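Prozessor aus dem Greifer gerutscht: Delorme setzt Versuche zur automatisierten Demontage aus

Gristmont, 01.04.2026

Nach einem Greiferfehler an der Versuchszelle für Altrechner in Gristmont hat der Betreiber Delorme den Automatikbetrieb für einen Teil der Arbeitsschritte ausgesetzt. Betroffen sind alle Vorgänge, bei denen der Roboterarm Prozessoren aus dem Sockel hebt oder wieder einsetzt. Personen kamen nach Angaben des Unternehmens nicht zu Schaden.

Der Fehler trat im Zyklus 255 einer auf 321 Zyklen angelegten Dauerprüfung auf. Der Greifer hatte einen Prozessor am Rand des Trägersubstrats gefasst und angehoben. Beim Schwenk zurück über den Sockel verlor er das Bauteil. Der Prozessor fiel mit einer Kante in das offene Kontaktfeld und verbog dort 14 Kontakte. Die Hauptplatine wurde ausgesondert, der Prozessor selbst liegt zur Prüfung beim Greiferhersteller Stinard.

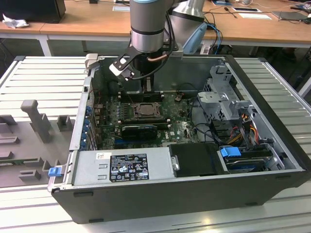
Problematisch ist aus Sicht von Delorme weniger der Verlust des Bauteils als die Reaktion der Steuerung. Der Arm fuhr nach dem Abrutschen weiter und führte die Einsetzbewegung ohne Prozessor aus. Erst als die Kraftüberwachung an der Sockelkante den Grenzwert meldete, löste der Schutzhalt aus. Nach Auswertung der Protokolldaten vergingen zwischen Bauteilverlust und Stillstand 2 Sekunden. In dieser Zeit stand das Signal »Teil gegriffen« durchgehend an.

Als wahrscheinliche Ursache nennt der Zwischenbericht die Art der Griffabfrage. Die Steuerung leitet den Zustand allein aus der Öffnungsweite der Finger ab. Bei flachen Bauteilen wie Prozessoren liegt der Unterschied zwischen »gegriffen« und »leer geschlossen« nahe an der Toleranz des Wegsensors, sofern das Teil nur am Substrat gehalten wird. Hinzu kommt der Zustand der Kontaktflächen. Reste von Wärmeleitpaste können den Reibwert herabsetzen, und eine Reinigung der Fingerspitzen war im Prüfplan nur zu Schichtbeginn vorgesehen. Ob auch Verschleiß an den Fingern beteiligt war, ist noch offen.

Ein ähnliches Verhalten war bereits im Juli bei der Inbetriebnahme aufgefallen. Damals wurde die Schließkraft angehoben und der Punkt als erledigt geführt. Die Änderung galt jedoch nur für das Greifprogramm der Speichermodule. Im Programm für die Prozessoren blieb der ursprüngliche Wert stehen – ein Abgleich der beiden Parametersätze fand nicht statt.

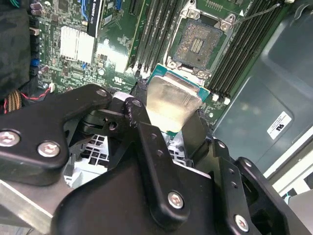
Bis zur Freigabe gelten an der Zelle geänderte Vorgaben. Bewegungen über einem geöffneten Sockel dürfen nur noch mit reduzierter Geschwindigkeit und mit Zustimmtaster gefahren werden. Die Fingerspitzen sind vor jedem Prozessorgriff zu reinigen. Vor dem Absenken hält der Arm an und fragt den Griffzustand ein zweites Mal ab, diesmal zusätzlich über den Motorstrom. Weichen die beiden Werte voneinander ab, bricht das Programm ab und der Arm bleibt in seiner Position stehen.

Stinard hat eine überarbeitete Griffüberwachung angekündigt, die eine getrennte Kalibrierung je Bauteilklasse erlaubt. Sie soll zunächst am Standort Benonham an Platinen ohne Weiterverwendung erprobt werden. Die Dauerprüfung in Gristmont beginnt danach wieder bei null, da die bisherigen Zyklen nach der Softwareänderung nicht angerechnet werden. Einen Termin für die Wiederaufnahme gibt es noch nicht. Programme ohne Sockelzugriff laufen weiter.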